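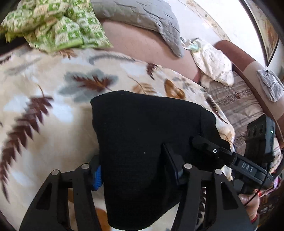
Black knit-like fabric, bunched up. Leaf print blanket underneath.

Vovutcombe Mending and Laundry List
Subject: Re: Lint on black knits, and folding them
Date: Wednesday, May 22, 2019

My reply is under the quoted bit.

> I have taken over the folding for the Plendton sale table and I am getting nowhere with the black things. Everything dark comes out covered in bits. I have tried a damp hand and I have tried parcel tape, and the tape left a sticky patch on one jumper. Also, how are people folding stretchy knits so that they stay folded? Mine slide off the pile. I fold on the bed, on a white towel, if that makes a difference.
> Begum

It does make a difference. A white towel sheds, and you will be putting fluff on as fast as you take it off. I use a beige blanket with leaves printed on it. It has been washed so many times that it has very little left to give. An old flat sheet would do just as well.

You can see a few pale specks on the black in my picture, with a pair close together near the middle. I would not go over the whole piece for that. Pick them off with your fingers or use a clothes brush, always in the same direction. If it is worse than that, put it in the dryer on cool for 5 minutes with nothing else in it.

Parcel tape is too strong. Masking tape is better, and press it on your sleeve first to take the edge off. For the sticky patch try a little washing-up liquid on a cloth, then rinse.

For the folding:

Spread it out and smooth from the middle towards the edges. Don't pull, or the knit springs back once you let go.
Look for old creases. There is a faint one down the right-hand part of mine. If an old fold is in a sensible place I use it again.
Bring the sides in, then fold up from the bottom in 3.
Stack with the folded edge facing you, heavy knits at the bottom.

No more than around 2 dark piles to a table at Plendton please, they get pulled about.

The Gurka brush that was asked about in August is still in the cupboard at Vovutcombe if you want to borrow it. The handle is loose but it works.

Gloria, list member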